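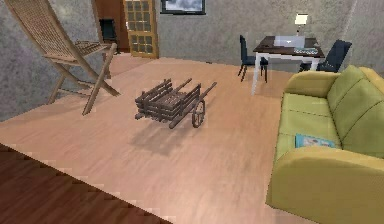
How long should a first batch of herbal tincture steep before it is strained?

Thirty days for dried root, in a closed jar, out of the light. Leaf and flower are ready sooner, but the kit ships with root, so the steps in this section are written for root.

July 2018
By Etelka Jakab

Section 2: Setting up the Plillthorpe home tincture kit

I was asked to rewrite this section after the old version promised "full potency" and "maximum vitality". I don't know how either would be measured in a kitchen and I have taken both out. What remains is how to make a clean, consistent extract of dried dandelion root. Whether it does anything for you is a matter for you and your pharmacist, and the evidence for most of what gets claimed on labels is thinner than the labels let on.

Before you start

Check the carton against the packing slip. You should have two glass jars with lids, a funnel, a straining cloth, the dropper bottles, a sheet of blank labels and a sealed pouch of root. The alcohol is not supplied. Buy a plain vodka at 40 per cent or stronger. An expensive one makes no difference that I could taste.

CAUTION: Never use methylated spirits, rubbing alcohol or any cleaning product. They are poisonous. If the bottle was not sold as a drink, it does not go in the jar.

CAUTION: Do not take the finished tincture if you are pregnant or breastfeeding, if you have gallbladder trouble, or if you take blood thinners, lithium or diuretics, unless a doctor or pharmacist has said you may. "Natural" on a pouch tells you nothing about interactions.

Filling the jar

1. Wash the jars, lids and funnel in hot soapy water. Rinse well and let them air dry completely. A tea towel leaves lint.

2. Open the pouch and smell the root. It should be earthy and a bit sweet. If it smells musty, or you can see any fuzz, throw it out and ask for a replacement.

3. Weigh the root on a kitchen scale and write the figure down. The old manual said to fill the jar "generously", and two people following that will get two different products.

4. Put the root in one jar. Add five millilitres of alcohol for every gram of root.

5. Check that the root is fully covered. Root swells, so look again the next morning and top up if any is poking out. Add whatever you topped up to your note.

6. Screw the lid on firmly and label the jar with the plant, the weight, the alcohol and the day you filled it.

NOTE: The Ikusov lid has a rubber seal that sits loose out of the packet. Press it flat with your thumb all the way around before closing. The Marín lid has a fixed seal and needs nothing done to it.

Steeping

7. Store the jar in a cupboard away from the stove. Alcohol is flammable, and the vapour is too.

8. Shake the jar once a day for the first week, then whenever you remember. Some growers insist on daily shaking to the end. I ran a December batch each way and could not tell the jars apart by colour or taste, though that is hardly a trial.

9. Leave it for the full 30 days. The Flesovden booklet that comes with the root suggests starting on a new moon. You may if you like. It has no bearing on the steps here.

Straining and bottling

10. Line the funnel with the straining cloth and set it over the second jar. Pour slowly.

11. Gather the cloth and squeeze. Most of what is left comes out at this stage, so take your time.

12. Let the liquid stand overnight. Pour off the clear part and leave the sludge behind. A little sediment later on is normal for root.

13. Fill the dropper bottles, cap them and label each one. Keep them where children can't reach them.

NOTE: The carton says the tincture keeps for 6 years. I have not seen what that is based on. I'd put a use-by of two years on the label and make a fresh lot after that.

If something looks wrong

Cloudy liquid: usually fine particles. Strain again through a paper coffee filter.

Mould on the surface: the root was not covered, or the alcohol was too weak. Discard the lot. Skimming does not make it safe.

Fizzing: it is fermenting. Discard it as well and check the strength printed on your vodka.

Very pale colour: too little root for the liquid. Compare your notes with step 4. Leaving it longer will not fix the ratio.

Dosage is not covered in this section. Follow the advice of whoever told you that you could take it, and bring the label with you when you ask.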